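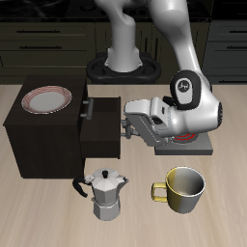 How to sell your old books to a second-hand bookshop (and what to believe when they make you an offer)

By Quentin Tessier
Last updated 18/06/2019

Most guides to selling used books are written by people who want to buy them. Read a few and you will come away thinking the loft is full of money. Mine wasn't. When my aunt's house in Inskip was cleared I was left with 639 books, and I had read enough cheerful articles to think they might pay for a new boiler. They paid for the boiler man's visit.

I have since sold books in small lots to five shops, one website and one dealer who worked out of his car. The steps below are what I would do if I had to start over. They assume you have ordinary books: paperbacks, book club hardbacks, cookery, a shelf of history, some children's annuals. If you own a Shakespeare folio you need an auction house.

Step 1. Sort by condition before you sort by subject

Everyone wants to begin by putting the Dickens with the Dickens. Leave it. Make three piles: clean, worn and ruined.

Clean means you would give it to a friend as a present. Worn means it has been read and looks it, with a creased spine or a name on the first page. Ruined means loose pages, mould, a missing cover, or that brown ripple along the bottom that comes from a damp wall. Ruined books go for recycling, and so does any book that smells of cellar. I have seen advice about leaving musty books in a box with cat litter or baking soda. I tried it on a set of Trollope for two weeks. The result was Trollope that smelled of cellar, with grit in it.

Be strict here. A shop buyer who opens the first box and finds mould will look at the rest of your boxes in a different mood.

Step 2. Look for the books nobody will take

Some kinds of book are close to unsaleable however nice they look. From what I have been turned down on, these are the main ones:

Encyclopaedias, in any binding.
Condensed novels in matching volumes.
Celebrity memoirs more than a year or two old.
Computer manuals.
Travel guides, unless they are very old indeed.
Whatever thriller was in every airport ten summers ago.
Leather-look "collector's library" classics, the ones sold by post with a certificate.

The last group causes the most upset. The certificate says limited edition. It may well be limited, but to however many people filled in the coupon. I offered 17 of them to Kaltbridge Books and got them all back, along with a cup of tea.

Step 3. Check your "first editions", then calm down

A first edition is simply the first printing of a book. Every book had one, including the bad ones. For a great many titles the first printing was also the biggest, so it is the commonest copy to find.

To check, turn to the page with the copyright notice. Many modern publishers print a row of numbers there, and if the row includes a 1 you probably have a first printing. Older books may say "First published" with a year and nothing after it. If there is a line such as "reprinted" with later dates, you have a later copy. Book clubs often reused the publisher's pages, so look at the jacket too: a missing price on the inside flap is a reason to be suspicious, though jackets also get clipped by people wrapping presents.

If the book is by someone collected, is a true first, and still has its jacket in good order, put it aside for Step 5. If the jacket is gone, most of the value has usually gone with it. I didn't believe this until I was shown two copies of one novel side by side, priced at £8 without the jacket and a good deal more than I would ever spend with it.

Step 4. Look prices up properly

Here is where people fool themselves, me included. You type the title into a search box, see a copy listed at £562, and start planning a holiday.

An asking price tells you what somebody hopes for. It may have been sitting there for years. Some very high prices are set by software that looks at other sellers' prices and adds a bit, and two of those programs watching each other can get quite silly. What you want is a price that somebody has paid. Auction sites often let you filter for sold items, so use that. If you can't find a sold copy, look at the cheapest three listed in the same condition as yours, ignore the others, and assume the real figure is lower again.

Then remember that this is the price to the reader at the end. A shop has rent and heating to pay and may wait two years for the right customer. In my experience a fair cash offer falls between a quarter and a third of what the shop will ask. Lower than that on slow stock isn't robbery. Lower than that on something the buyer has just gone quiet over might be.

Step 5. Keep your best handful separate

Don't tuck the good ones in among the rest hoping they will lift the price of the lot. They won't, or not by enough. Wrap them, list them on a sheet of paper with title, author, year and faults, and ask for a price on each. Anything you think is worth real money should be shown to two shops, and better still to one shop that specialises in the subject. A general shop may not know what a good angling book is worth. An angling dealer certainly will, and will know who wants it.

A word on free valuations. If the person valuing your book is also the person offering to buy it, you haven't had a valuation. You've had an opening bid.

Step 6. Ring before you carry anything

Shops buy on certain days, or when a certain person is in, or not at all in the run-up to Christmas. February was a good month for me. Trade is slow, the shelves have gaps from the holidays, and the buyer has time to look.

On the phone, say how many boxes you have, what sort of books they are, and where you live if you hope they will come to you. Don't say "they're all in excellent condition" – every caller says that. Three or four titles as a sample will do you more good than any description.

Use small boxes. Wine boxes from the supermarket are about the right size. Pack books flat or upright, never with the spine facing up, and put the decent ones at the top of each box. That isn't cheating. Buyers skim, and they are human.

Step 7. Treat the apps with care

I put 40-odd paperbacks through Nalov, one of the apps where you scan the barcode and get an instant price. Scanning is oddly good fun, I'll give them that. Most books were refused on the spot and the rest were priced in pennies. A couple of textbooks did well.

My doubts are about what comes after. You post the box at their expense, they inspect it, and they can mark a book down or reject it once it's in their hands. Two of mine were marked down for faults I couldn't remember seeing. Maybe the faults were there. I had no photographs, so I had no argument. Photograph everything before you seal the box, read the terms on rejected books (some firms don't send them back), and don't post anything you'd mind losing.

Step 8. Hear the offer, and ask one question

The buyer will probably go through your boxes faster than seems decent. Let them. Chatting about how much your aunt loved her gardening books is lovely but it has never raised an offer.

When you get a figure, ask which books it is mainly for. A good buyer will point to them without fuss. At Podar Street Books the owner pulled out six and told me plainly that the other two boxes were worth nothing to her, but she'd take them to save me the walk back to the car. I believed her, partly since she'd shown me the six. Another shop gave me a round number for the lot and went vague when I asked. I took that lot home again and sold four of the books elsewhere for the same money.

You may be offered credit in place of cash, normally at a better rate. Think about this honestly. If you were in the shop to get rid of books, a large sum that can only be spent on books may not be the bargain it sounds. I took it once. The shelf is full again.

Step 9. Give the rest away, but ask first

Charity shops are choosy too, and a heap of boxes left in the doorway overnight tends to end up as wet paper that the charity has to pay to remove. Ring them, or walk in with one bag and ask if they'd like more. Care homes and school fairs sometimes want large print, jigsaws or children's books. Libraries, in my area at least, mostly don't want anything, and the lady on the desk at Inskip had plainly answered the question before.

What to bring on the day

Your list of the better books, with notes on faults
Photo ID, as some shops won't pay out without it
A carrier bag for whatever comes back
Change for the car park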